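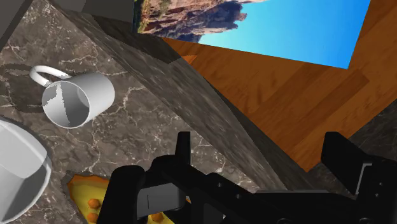 Ticket 471: Draver workstation drops to base clock under load
Opened: Jan 11, 2026
Status: Closed -- fixed by firmware
Reported by: Hiyori Hirano
Product: Draver desktop, Zoltgate board, Hamada cooler

Problem as reported

The machine runs at its normal boost speed for a few minutes after a render starts, then all cores fall to 800 MHz and stay there until the job is stopped. Restarting the job gives the same result. Light work such as email and browsing is not affected. The fault began after the processor was swapped for the faster model in the same family. The old processor did not do this.

First reply

Please send the board firmware version, the sensor log from a failed run, and the power plan in use. Please also confirm that the extra processor power lead is plugged in at both ends.

Customer update

Firmware is version 3, as supplied. Power plan is set to high performance. Both leads are in and I have reseated them. Log attached. The highest core temperature in it is well under the limit, so I do not think it is the cooler, but I took the Hamada off anyway and put on new paste. No change.

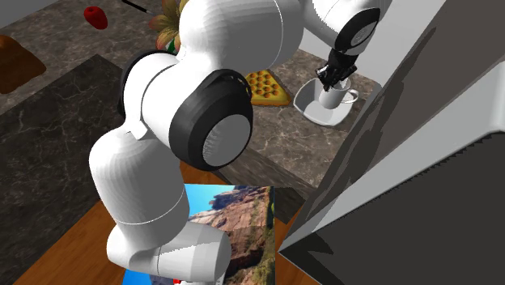

Arm and cup on the marble counter, simulated kitchen.

Support notes

Log checked. Core temperatures are normal all the way through. The board's own power stage sensor jumps to its maximum reading in a single step, and the clocks drop at the same moment. A real rise in heat would show as a slope. This looks like a false reading.

Asked customer to try the following:

Load firmware defaults and run the job with memory at its standard speed.
Turn off the board's automatic overclocking option.
Run again with the side panel off.

Customer update

Did all of them, one at a time. Defaults made no difference. With automatic overclocking off it lasted longer before dropping, but it still dropped. Side panel off made no difference. I also put the old processor back in for one run and that was fine -- so it does follow the new chip.

Support notes

Passed to Zoltgate. They confirm that version 3 does not have the correct power table for the newer processor and misreads the sensor once the current goes past a set point. Version 5 has the right table. Sent link and instructions. The board must go to version 5 with the memory at standard speed, and saved profiles will be lost.

Customer update

Version 5 is on. The update restarted the machine twice, then asked me to set the clock. Ran the full job overnight with no drop. Memory profile is back on and a second run was also fine.

Resolution

Firmware updated from 3 to 5. No parts replaced. Ultlow stock of this board will ship with version 5 from February.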